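3.2 Settlement and field names of the Caldale plateau

Reading time: 14 min

The parish of Rollham occupies the western half of the plateau and takes in the hamlets of Forsberg and Gilletis. The earliest written form of the parish name is Rolleham, in a rental that lists dues payable each February. Later copies give Rolham and Rowlam. The first element is usually read as a personal name, although a derivation from a word for a rounded hill has also been put forward. The spelling evidence does not settle the matter.

For this study, 3,450 name forms were taken from estate maps, tithe lists and court rolls. Of these, 2,039 could be tied to a plot or building that can still be traced on the ground. The remainder were either too damaged to read or were given without any boundary. Forms that differed only in the doubling of a consonant were treated as one name.

Gilletis presents a separate problem. It is absent from the older rolls and first appears as a chapel, with no houses recorded beside it. The ending has no parallel elsewhere in the district. A Latin genitive, kept by clerks and later taken into speech, is the most likely source. The chapel stood 50 metres north of the present road, where the footings were surveyed again for this paper. The survey notes were closed on 12/16/19.

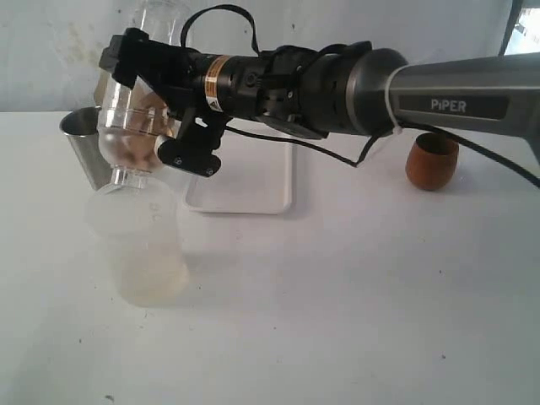 Figure 4

Field names follow the soil closely. On the thin ground above Forsberg, names in -rigg and -stones make up most of the record, while the deeper soils by the stream carry names that refer to hay, flax and geese. The line between the two groups matches the old parish bank for most of its length. It departs from the bank only at the southern end, where three closes were exchanged between Rollham and Caldale before the first estate map was drawn. The names of these closes were kept after the exchange and are listed with those of Rollham in the tables.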